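Skarkport Housing FAQ

How many furniture slots does a house have?
A basic lot holds 990 items. The Gelley upgrade raises this to 2,545 - stored items are not counted. 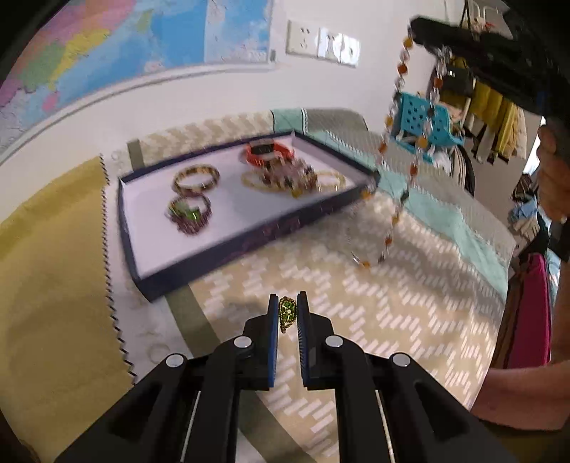 Wallpaper and flooring use no slots.

Can I move house without losing my layout?
Yes, if the new lot is the same size. Otherwise everything goes to storage. The moving fee is 2,000 coins.

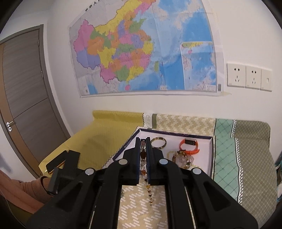

Garden items are packed separately and need a Plultska shed.

How many houses can one account own?
2.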